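Pelden Bench Oil — food-safe finish for boards, benchtops and handles

200 mL tin, 33 dollars. Refill pouch 20 dollars, same oil, no tin.

Back in stock. The November batch sold out faster than we planned for, sorry to everyone who emailed.

What it is: plant oil and beeswax, blended at Gastolham by Zahira Entili. No solvent, no added colour. Smells a bit like honey for a day then nothing.

Good for chopping boards, benchtops, rolling pins, salad bowls, knife handles. Not for floors. Not for anything already varnished, it just sits on top and goes sticky.

How to use
Wash the wood, let it dry overnight. Sand with 240 if it feels furry. Wipe on thin with an old t-shirt — thinner than you think. Leave 20 minutes, buff off. Second coat next day. Raw timber wants a third.
Lay rags out flat outside to dry before binning them. Please dont skip this, oily rags in a heap can catch fire.

Colour
Warms pale timber up a little, darkens walnut and blackwood quite alot. Test underneath first. If you want it to stay pale get the Osman White, item 217, same price.

Coverage
One tin does a normal kitchen island twice over, or a big pile of boards. Keeps two years with the lid on. If it goes grainy in winter stand the tin in warm water and stir.

Delivery
Flat rate anywhere we post to. Pickup from the Drarnolow shop is free, ring first. Trade orders by the carton, ask for Noelia Arrieta, she'll sort the invoice.

Returns
Unopened tins only. Dented in the post? Send us a photo and we'll replace it.

Price and stock checked March 9, 2020.
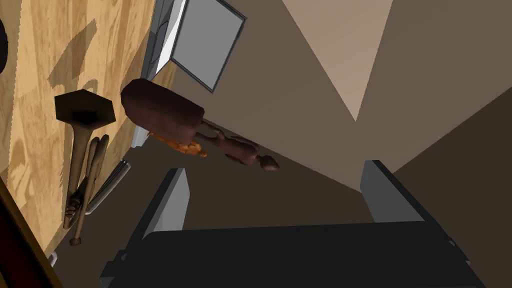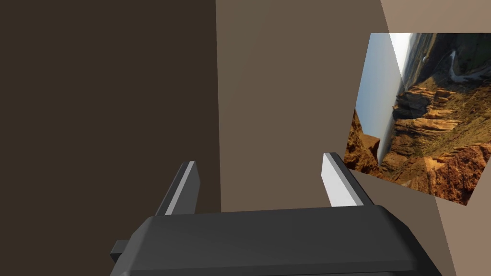 Renders. First one has kitchen utensils on a light wooden surface. Utensils not included.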